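Progress report, wireless earbud charging case (Pusier line)
To: Şengül Gökçe, Geltton
From: Canan Gezer, Soylu product team
June 14, 2026

## Where we are

The second round of case prototypes came back from the Wullau shop in May. Battery work is finished, hinge work is close, and the firmware is behind. Spending is within the amount agreed for this stage.

## Battery

We tested two cell sizes, 400 mAh and 800 mAh. The larger cell gives more recharges per case but makes it too thick for a front pocket, and most of the people who tried it said so without being asked. We have settled on the smaller cell. The supplier has confirmed the price we quoted you in the last report, and the safety paperwork is with the lab.

Charging over USB-C works on every adapter we own except one old laptop charger, which cuts out when the case is nearly full. We have logged it and will look again after the next firmware build.

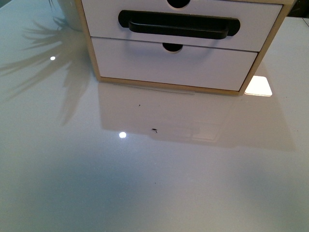 *Two-drawer cabinet, white fronts with a black bar handle on the upper drawer.*

## Hinge and lid

The first hinge went slack too early in the open-and-close test. Wullau changed the spring and the pin, and the new version passed. The lid magnet is now a little strong. Testers with long nails liked it less than the others did. We have asked for a weaker magnet in the next batch and expect no change to the tooling.

## Firmware and pairing

Pairing from the case button is reliable on the phones we tested. Switching between a phone and a laptop is still slow, and sometimes the left earbud stays with the first device. Our developer lost time in May to a bug in the battery readout, now fixed. We are two weeks behind the plan on this part.

We ordered 144 sets of earbud shells for the user trial. All have arrived. The trial can't start until switching is fixed, as it is the main thing we want people to comment on.

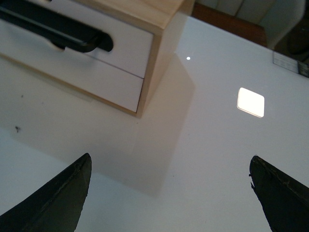 *Cabinet from the right, pale wood side panel and both drawers.*

## Next steps

- Fix device switching and release a trial build
- Get the weaker lid magnet from Wullau and repeat the drop test
- Send you the lab results for the cell
- Start the user trial

## Decision needed

Please confirm whether the trial units should carry the Pusier name or go out unmarked. The printer needs an answer before we book the assembly slot.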